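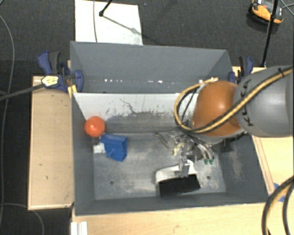 About us

Pomura is a small company that brings live sport to the big screen. We work with independent cinemas, village halls, social clubs and the odd theatre, and we help them show boxing, wrestling and athletics as it happens, with proper sound and a picture that doesn't give up in the last round. We have been at it for 11 years now, and we still get nervous before the first bell.

It all began with Eyerusalem Gebretsadik, who was running the bar at the Mendoza, a single-screen cinema with very red seats and a very old boiler. A few of her regulars had been grumbling that there was nowhere nearby to watch a big fight without paying for it at home and then having the whole street turn up in the front room. She asked the owners if she could have the screen for one night in June. They said yes, she sold tea and hot pies until well past three in the morning, and people were asking about the next one before they had found their coats.

Braulio Barajas was in the audience that first night (row F, he will tell you). He had spent years looking after outside broadcasts and had noticed, as he would, that the sound was arriving a touch late. He came back the next day to see if he could sort it out, stayed for lunch, and has more or less been here ever since -- he now looks after everything to do with signals, dishes, cables and screens, while Eyerusalem looks after the venues and the people in them.

There are 7 of us these days. We work from two rooms above a bakery in Durkska, and we would like to apologise to anyone who has visited in the morning and gone home hungry.

What we do

If you have a screen and some seats, we can probably help. We arrange the rights for the event, test your line beforehand, and send one of us along on your first night if you'd like the company. We also make posters, look after ticket sales if you don't have a system of your own, and write the running order so that your bar staff know when the undercard finishes and the rush begins.

Our smallest regular venue is a back room with a pull-down screen and a great many cushions. Our largest, the Boson, seats 800 and has filled up twice this year, and the noise in there during a close final round is really something! We are just as fond of both.

We look after amateur clubs too. Each season we set aside some evenings when a local boxing club can show its own bouts on the big screen and keep the door money. Parents love it, and so do we.

Come and say hello

We are always glad to hear from new venues, and from anyone who simply wants to know where the nearest showing is. Do ring if you can -- we are slower with email on fight weeks, but we do get to every message in the end.

Page last updated 3 July 2019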